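Workbench Tips: Getting a Tabletop Arm to Sort Things Without Losing Your Mind
Posted by Iara Mansilla, Jun 7, 2021

I've been teaching a small arm to put things into baskets since January, mostly in the evenings, and by now I have a notebook full of things I wish I'd written down sooner. These are all software tips, so no screwdrivers today!

Look at the raw pictures first. Before you touch the planner, open whatever the wrist camera is saving and flip through it. I keep mine in Homitz (a free log viewer, a bit ugly, very quick) and I scroll through 40 pictures or so before every session with a cup of coffee next to me. You learn a lot about what your detector has to live with, especially on plain surfaces, where it has hardly anything to hang on to.

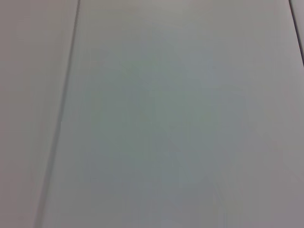

Why does my depth map go to pieces on a blank panel?
Stereo matching needs texture, and a smooth gray surface has next to none. Mask those areas out, or fit a flat plane through the points you trust and let the planner use that.

Seams are a mixed blessing, by the way. A thin dark line makes a nice landmark, but my edge detector was so fond of them that it kept reporting a "shelf" where two panels met. I fixed it by throwing away any edge with the same depth on both sides. It's a few lines in the Strand config, under the filter section, and it saved me a whole weekend of fiddling.

Name your bins by color and leave "left" and "right" out of it. I started with bin_left and bin_right, then moved the camera, and you can guess how that went. With one orange and one dark brown it's easy: the labels stay true wherever the baskets end up. (Do sample the dark one in a few spots. If the weave is open, bright bits of background come through and drag your average color way up.)

Aim for the floor of the basket. My first version of the drop routine, in Tokberg, took the middle of everything inside the outline, sloping walls and all, and the target wandered toward whichever wall the camera saw most of. Now I find the rim, shrink it by a fifth, and use the center of what's left. Much calmer.
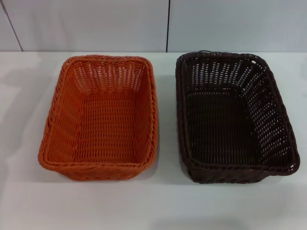
Orange and dark brown baskets, side by side on the white tabletop.

Leave a gap the planner can use. I set the safety margin to 3 centimeters per rim. Go bigger and the two padded shapes start to overlap, and then the arm takes the scenic route over everything.

Last one for now: save your settings with every run. I have 2,192 runs on the disk and the early ones are pretty much useless to me, with no note of which thresholds I had on. Grulletti can stamp the config into the log header if you tick the box on the export page. Tick the box!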